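Rebounds und zweite Chancen – Vortrag beim Trainertreffen Nachwuchsbasketball
Sprechernotizen, Fassung vom 28. November 2023
Dauer: 30 Minuten, danach Fragen

Begrüßung

Kurz halten. Name, Verein, seit wann ich die U16 in Girndale trainiere. Dank an Yhon Huaranga für die Einladung und dafür, dass er die Spielbögen der letzten Saison herausgesucht hat. Handzettel liegen am Eingang, wer keinen hat, holt sich nachher einen.

Gleich sagen, worum es geht: Defensivrebound und Ausboxen im Jugendbereich. Offensivrebound nur am Rand, dazu gibt es im Frühjahr einen eigenen Termin.

Folie 1 – Ausgangslage

Wir haben im November gegen Arnbridge verloren, nach einer Führung zur Halbzeit. Verteidigung am Ball war in Ordnung, die Gegnerinnen haben schlecht geworfen. Trotzdem haben sie im letzten Viertel mehr Würfe genommen als wir, fast alle nach eigenem Rebound.

Hier fragen: Wer führt in der U16 eine Reboundstatistik? Handzeichen abwarten. Wer eine führt, soll kurz sagen, ob getrennt nach offensiv und defensiv.

Folie 2 – Was wir gezählt haben

Wir zählen Kontakte beim Ausboxen, keine Rebounds. Eine Spielerin auf der Bank macht einen Strich, wenn unsere Verteidigerin im Moment des Wurfs Körperkontakt zu ihrer Gegenspielerin hat. Mehr Aufwand braucht es nicht. Die Striche gehören zum Wurf, es sind also höchstens 5 pro gegnerischem Versuch.

Über die Vorbereitung und die ersten Spiele sind 600 Würfe zusammengekommen. Diese Zahl langsam vorlesen, sie steht nicht auf der Folie.

Auffällig war die Seite gegenüber dem Werfer. Dort schauen die Spielerinnen dem Ball nach und drehen sich zu spät um. Genau dorthin springt bei Würfen aus der Ecke der Ball aber oft ab.

Folie 3 – Der erste Schritt

Reihenfolge, wie wir sie ansagen: Wurf, Kontakt, drehen, Ball. Der Unterarm sucht die Gegnerin, dann kommt der Fuß, dann das Becken. Viele Jugendliche drehen sich sofort zum Korb und hoffen, dass jemand hinter ihnen steht.

Vormachen, wenn Platz ist. Zwei Freiwillige aus der ersten Reihe, kein Ball. Einmal langsam, einmal in Spielgeschwindigkeit.

Auf die Arme hinweisen: oben und breit, Ellbogen seitlich. Wer nach hinten greift und festhält, bekommt ein Foul, und zwar zu Recht.

Folie 4 – Übungsformen

Eins gegen eins im Kreis. Ball liegt in der Mitte, Verteidigerin hält die Angreiferin drei Sekunden davon weg. Einfach, laut, geht auch mit der U12.

Drei gegen drei ohne Dribbling. Trainer wirft absichtlich daneben, Punkte gibt es nur für den Defensivrebound. Nach fünf Punkten Wechsel.

Fünf gegen fünf mit Zusatzregel: Ein Offensivrebound zählt zwei Punkte, auch ohne anschließenden Korb. Die Regel hat bei uns am meisten gebracht. Anfangs gibt es Beschwerden, nach zwei Einheiten nicht mehr.

Zeitansatz nennen: Von 90 Minuten Training gehen höchstens 15 in dieses Thema, verteilt auf zwei Blöcke. Am Stück wird es zäh und die Knie leiden.
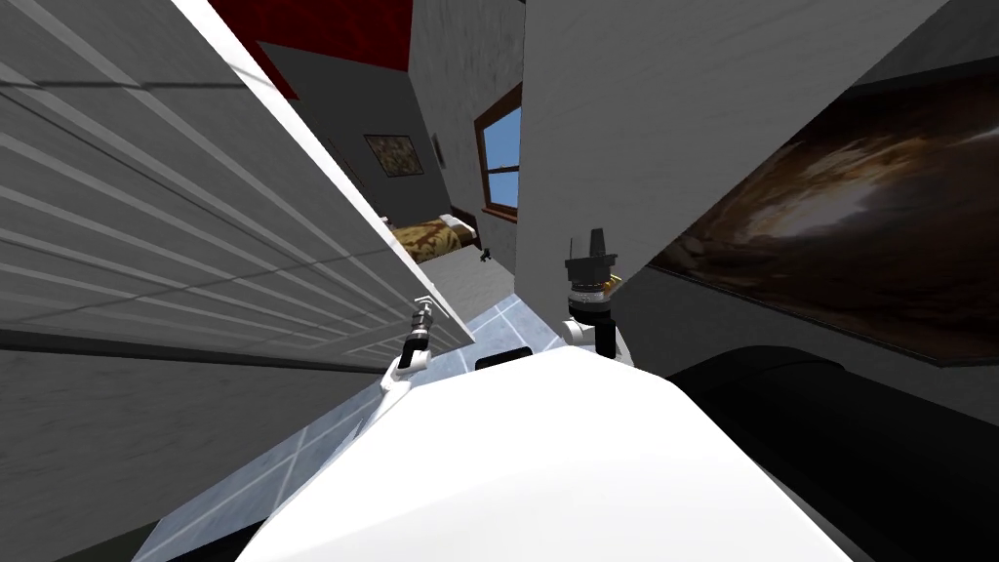

Folie 5 – Kleine Spielerinnen

Kommt als Frage sowieso, also vorher ansprechen. Unsere beste Spielerin beim Ausboxen ist die zweitkleinste im Kader. Sie holt selbst wenige Rebounds, aber ihre Gegenspielerin holt gar keine. Im Spielbogen sieht man davon nichts.

Deshalb lesen wir die Kontaktliste in der Kabine vor und die Punkteliste nicht. Beim Turnier in Plaltside haben wir das zum ersten Mal gemacht. Die Reaktion war verhalten, inzwischen fragen die Spielerinnen selbst danach.

Folie 6 – Was nicht funktioniert hat

Videoanalyse direkt nach dem Spiel. Alle müde, keiner hört zu. Jetzt zeigen wir vor dem nächsten Training drei kurze Szenen und fertig.

Strafläufe für verpasste Kontakte. Führte dazu, dass niemand mehr zum Schnellangriff gestartet ist. Nach zwei Wochen wieder abgeschafft.

Ansage von der Seitenlinie bei jedem Wurf. Die Spielerinnen haben auf meine Stimme gewartet und waren dadurch noch später dran. Heute ruft die Verteidigerin am Ball selbst »Wurf«.

Falls noch Zeit ist: Unterschied zwischen Mann- und Zonenverteidigung. In der Zone fehlt die feste Zuordnung, deshalb boxt jede die nächste Gegnerin in ihrem Bereich aus. Skizze auf der Rückseite des Handzettels. Bei weniger als vier Minuten Restzeit weglassen.

Fragen

Strichliste als Vorlage schicke ich per Mail, Adressliste herumgehen lassen. Hallenschlüssel nach dem Vortrag bei Yhon abgeben.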